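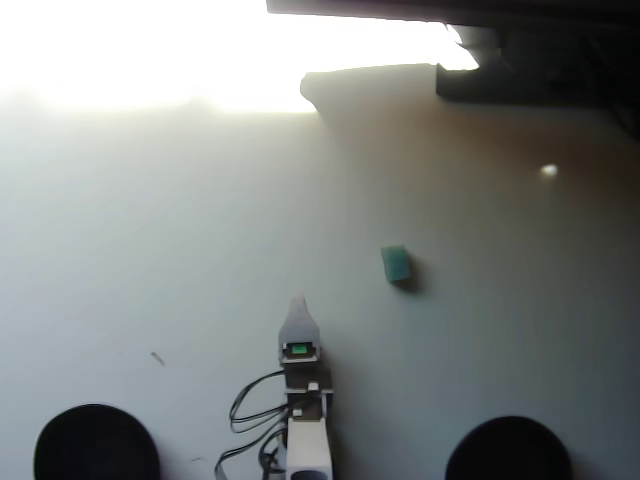
Herkurness Floor Sealer, Matte

Water-based sealer for bare or previously sealed concrete indoors. Dries clear with a low sheen. Suitable for workshops, studios, hallways and storage rooms. Do not use on outdoor slabs, wood or glazed tile.

Sizes and coverage

The small can covers 300 square feet with one coat. The large can covers 700 square feet. Rough or porous concrete soaks up more, so order extra if your slab has never been sealed. Two coats are recommended for rooms with daily foot traffic.

Before you start

Sweep and vacuum the floor, then wash it with Grikach Concrete Cleaner or a mild soap that leaves no film. Rinse twice. Let the slab dry overnight. Old wax has to come off completely or the sealer will peel. Fill cracks first and sand the patches flush. 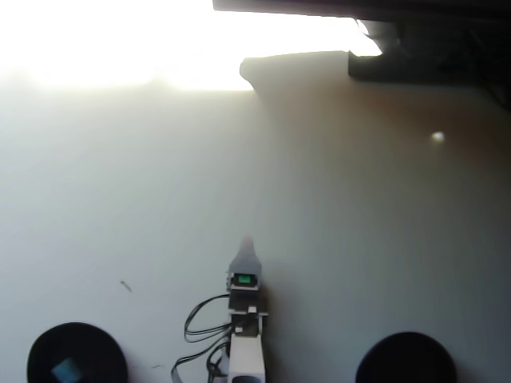 Applying

Stir the can slowly. Do not shake it. Pour a small amount into a tray and roll it out with a short-nap roller, working toward the door. Keep a wet edge and avoid puddles. Wait four hours between coats. Light foot traffic is fine the next day. Leave heavy furniture and rugs off for a week.

Clean tools with warm water before the sealer dries.

Storage

Keep the lid tight and store above freezing. An opened can keeps for one year.

Ordering

Sold by the can or by the case. Orders over 500 dollars ship free within the lower 48 states. Contractors buying for 1000 square feet or more can ask Mahlet Dinsa at the Etness sales desk for case pricing. Questions about old coatings go to Habibur Mondal in technical support. Please have the name of the existing product ready if you know it.

Unopened cans may be returned within 30 days. Tinted cans are not returnable.

Page updated April 13, 2019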